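Grelow wants your next phone to have a battery you can pull out

2021-05-26
71 comments | Share

Phone makers spent the past ten years sealing batteries behind glass and glue. Grelow, a small handset company that sells mostly by mail order, is now planning to go the other way. According to a patent application published in April, the company has designed a phone with a sliding battery tray in the bottom edge, much like the SIM tray most of us have poked at with a paper clip.

The application runs to 50 pages and is dry reading. The idea itself is simple. The main battery sits in a thin metal tray held by two spring catches. Press both sides at once and the tray slides out. A second, much smaller battery stays inside the phone and keeps it running while you make the swap, so there is no restart and no lost call.

Grelow has not announced a product. A patent application is a long way from a phone in a store, and plenty of them never lead to anything. Still, the company has already picked a name, Brodanine, which it has registered for "portable communication devices and removable power cells." That is more than most firms do for an idea they mean to leave in a drawer.

Why the battery went away

Removable batteries were once normal. You snapped off the plastic back, lifted the old pack out and dropped a new one in. The change came when makers wanted thinner phones, stiffer bodies and better protection from water. A sealed phone needs fewer seams, and a battery that never moves doesn't need its own hard case, so more of the space can go to the battery itself.

The cost shows up a few years later. A battery that lasted all day when new may be flat by late afternoon, and replacing it means a repair shop, a heat gun and a bill. Many owners buy a new phone instead.

Trenier, a repair chain that has been critical of sealed phones for years, surveyed 781 of its customers last fall. Battery life was the most common reason for coming in, ahead of cracked screens. The chain has an interest in the answer, of course, but it matches what most people will tell you about their own phones.

What the tray would mean in use

The tray in the drawings is 3 millimeters thick at the edge and slightly thicker in the middle. The drawings also show a rubber gasket around the opening, which Grelow says would keep out splashes. It makes no claim about dropping the phone in a pool. Buyers who want full water protection would probably have to look elsewhere.

The backup battery is the more interesting part. The application says it would hold the phone in a low-power state for up to 71 seconds. The screen dims, the camera is switched off and the radio stays on. Once the new tray clicks in, the backup recharges from it. If you take too long, the phone saves its state and shuts down.

Spare trays would charge in a separate cradle. That sounds like one more thing on the counter, but a cradle takes up less room than most of what is already plugged in there, and it frees the phone from being tied to a cable every night.

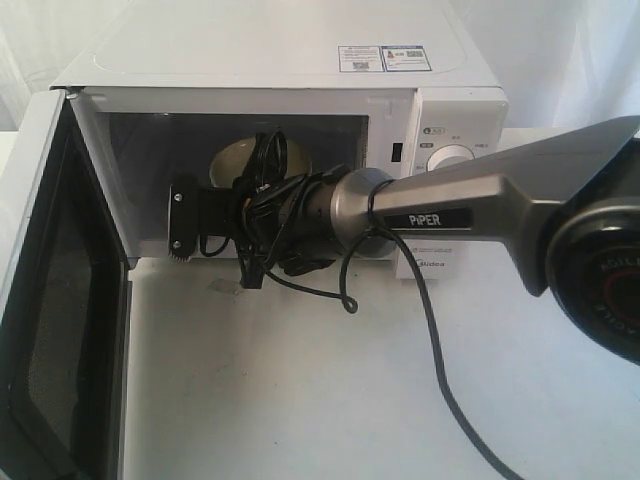 The problems still to solve

Loose batteries are a safety question. A pack in a coat pocket with keys and coins can short if its contacts are exposed. Grelow's answer is a small shutter that covers the contacts whenever the tray is out of the phone. It adds a moving part, and moving parts wear out.

Then there are copies. When batteries were removable, cheap packs of uncertain origin were everywhere, and some of them swelled or overheated. The application describes a chip in each tray that tells the phone who made it. Used one way, the chip warns the owner about a bad battery. Used another way, it locks out every battery except Grelow's own. The document leaves both options open, and repair shops will be watching that closely.

Price is the last unknown. Okonkwo, the parts supplier that builds batteries for Grelow's current phones, would not comment on the design or say whether it is involved. A second battery, a gasket, a chip and a shutter all add cost, and Grelow has always sold at the low end.

If the company does go ahead, a phone is unlikely before next year. Until then, the usual advice applies – keep the battery between a low charge and a nearly full one, and don't leave the phone on a hot dashboard.

Share this story

Comments

pocketlint50: I had a spare battery in my wallet for years and never once had a problem. Would buy this tomorrow.

mara_k: 71 seconds is plenty if the tray comes out easily. My SIM tray does not come out easily.

oldhandset: So the chip decides which batteries I can use? No thanks, seen that with printers.

Load more comments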